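Gripper goes limp part way through a grasp, only on some runs

Asked in Simulation and control
Posted by Clidwood, Tuesday, November 18, 2025
Viewed 299 times

I have a simulated arm in a kitchen set-up and I'm training a policy to pick things up from the counter. It was fine until I changed the episode length. Now on some runs the fingers close on the object, the arm starts to lift, and then the grip force drops to zero and the object falls. The arm carries on to the target as if it still had hold of something. There is no error in the log and the run finishes with a normal exit code.

What I've checked so far:

Friction on the finger pads is the same as before.
The mass of the objects hasn't changed.
The policy output for the gripper stays at "closed" the whole way through. I logged it at every step.
It fails with the same seed every time, so it isn't random.

Out of 100 runs last night, 17 failed like this. I wouldn't mind so much in simulation, but the same control code is meant to go on the real arm, and I don't want it dropping things from height with someone standing next to it. Any ideas where to look?

Ryu
Accepted by the poster

If the policy says closed and the force says zero, something between the two is overwriting the command. I'd look at the watchdog first. Many people write a small timeout that releases the gripper if no fresh command has come in for so many steps. If yours only refreshes when the command changes, then a long stretch of "closed, closed, closed" looks like silence to it, and it lets go. Longer episodes would show that up where short ones didn't.

To test it, log the value that is handed to the gripper joint after the watchdog, and put it next to the policy output. If the two part company at the same step count after closing, you've found it. The fix is to refresh the timer on every command received, changed or not.

Separately, have a think about what the timeout ought to do. Opening the fingers is a poor default when the arm is holding something. I'd have it stop the arm, keep the last grip force and raise a fault that ends the run. On the real arm that still needs a proper risk check -- holding on is wrong if what it's holding is somebody's hand -- so don't copy it across without going through it.

Wonia

Had this, it was the solver. Turn the substeps up and it goes away. I went to 3 and never saw it again.

Clidwood

Thanks both. I tried the substeps first as it was quick, and the same seeds failed. Then I logged the joint command as Ryu said and it parts from the policy output at the same step count after closing, every time. The apple was the easiest one to check, being straight under the fingers with little travel before the grasp. 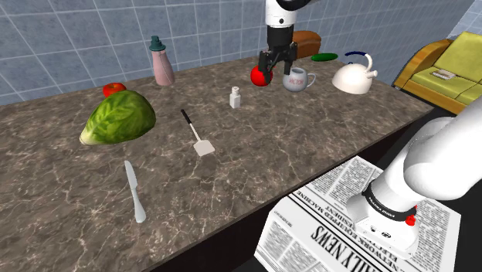
Vavalik would still like to know why the run ended with a normal exit code, and says a dropped object ought to count as a fault whatever the watchdog was doing. I agree with that. My success check only looked at whether the arm reached the target pose, so it never noticed that the object wasn't there. I've added the object's position to the check and the failed runs now show up as failures.

The timer now refreshes on every command. I've rerun the seeds that failed and they all hold to the end of the episode. The timeout itself now stops the arm and logs a fault. I haven't decided about the real arm yet, so the code stays off it for the time being.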